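Workspace preparation rules (hand-held gripper recording)

Workspace preparation rules are the written practices that a group follows before and during the recording of manual tasks with hand-held grippers. They cover the work surface, the tools, the objects, the cables and the notes kept with each recording. The recordings are later used to train or test robot arms, so the rules are meant to keep one session comparable with the next. They are separate from machine safety standards, which deal with guarding, stopping and the protection of people near powered equipment.

Most groups write their own rules. One set that is often copied in small labs is the Omelance checklist, drawn up by Béla Szalai and Annunziata Palumbo and named after the workshop where they tested it. It has 43 items in six sections. A shorter version, the Nolik sheet, leaves out the sections on storage and training of new operators.

Work surface
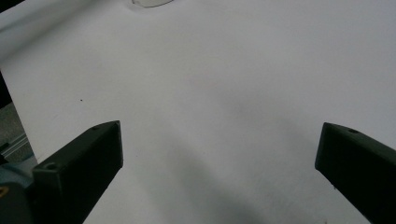 A surface rule normally sets the color, finish and size of the area in which objects may be placed. Matte finishes are preferred, as glare can hide the edge of an object. Plain white is a common choice, and it makes dirt easy to find: a single dark speck, no bigger than a crumb, stands out to the left of the open fingers. Under the Omelance checklist a mark of that size is wiped off if it is loose and written down if it is not. A surface with printed lines or text may be used only when the task calls for it.

Paper coverings are allowed but must be fixed at the corners. A sheet that shifts during a session has to be replaced, and the recordings made after it moved are set aside for review. Some groups ban paper altogether and use a painted board.

Shadows are treated under the same heading. The tool will nearly always cast one, and the rules do not try to remove it. They ask that the lamps in the room stay where they are for the whole session - moving a light halfway through counts as starting a new setup.

Grippers

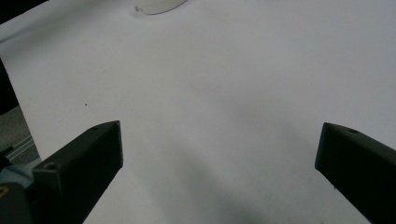 The two grippers used by one operator are checked as a pair. The usual check has the operator open and close each tool fully three times, look at the finger tips for wear, and try the screws by hand. A finger that rocks on its mount is tightened before work begins. Fingers are replaced in pairs, even when only one is damaged, and the date of the change goes in the log.

Where a tool carries a camera, the lens is cleaned with a dry cloth at the start of the day. Operators are told not to touch the focus ring. Jae-in Seok, who revised the section in March, added a rule that every session must start with the jaws open and empty for a few seconds, so that a reviewer can see the tool and the surface before any object is handled.

Objects and placement

Objects are grouped by whether they have moving parts, a power lead or a fragile surface. Household items such as cups, bowls and desk lamps make up most of the lists. An object with a power lead is used unplugged unless the task is to switch it on.

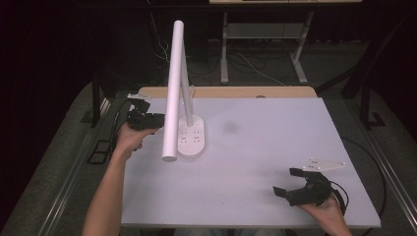
Starting positions may be fixed or free. With fixed positions the object goes back to the same spot before each attempt, often with the help of a printed template that is taken away again. With free positions the operator chooses, but has to stay inside the part of the surface that both hands can reach without leaning. The Soriano method, worked out by Mwajuma Wanyama and Jabari Wanyama, mixes the two: a block of 64 attempts is split evenly between fixed and free starts.

Cables are the most common cause of spoiled attempts. The rules ask for enough slack to reach the far side of the table, with the lead running away from the working area on the outside of each arm. A cable that crosses the surface between the hands ends the attempt.

Attempts and records
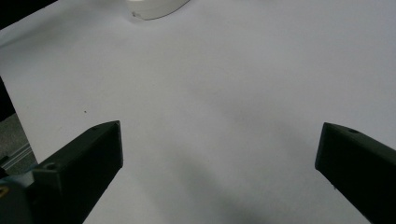

Each attempt is marked as complete, failed or void. A failed attempt is one in which the operator followed the rules and did not finish the task. A void attempt is one in which a rule was broken, whatever the result. Failed attempts are kept. Void attempts are kept apart for a set time and then deleted.

The log gives the operator, the tool pair, the surface, the object list and any change made during the session. Cluvness, a contract recording firm, also requires a second person to sign the log before the files are copied.

See also: Calibration log; Operator training; Fixture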